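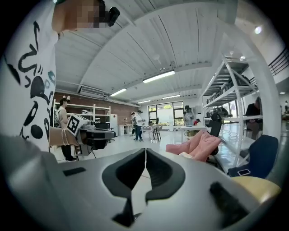
Figure 1. Two gray finger pads meeting along a narrow seam, with a person in a light gray shirt and dark pants farther back.

Product Design Management
Handout 6: Design awards and the hardware maker

Reading to be completed before the session of Mon 8 January.

An award program for computer hardware serves several parties at once. The organizer earns entry fees and publicity. The manufacturer gains a mark that can be printed on packaging. The buyer receives a signal of quality, though its value depends on how entries are judged.

Case: Pindlow and the Dostix cooling line
Pindlow, a maker of computer cases and fans, entered its Dostix line in the Pluvow Design Prize. The program received 914 entries and gave 43 awards. Entrants submitted a working sample, a technical file and a statement of up to 300 words on the intended user. Samples were scored on noise, ease of assembly, finish and repair – the last of these carried the least weight.

Terms
Entry fee: paid by all applicants, whether or not they are selected.
Winner's fee: charged for use of the award mark. Students should note whether a program states this fee in its published rules.
Category: the group in which a product is judged. A narrow category raises the chance of selection.

For discussion
Consider whether Pindlow should have entered the fans and the case separately. Consider also how the scoring would change if repair were weighted equally with finish.

Written responses are submitted through the course page. The second case, on warranty terms, will be issued in May.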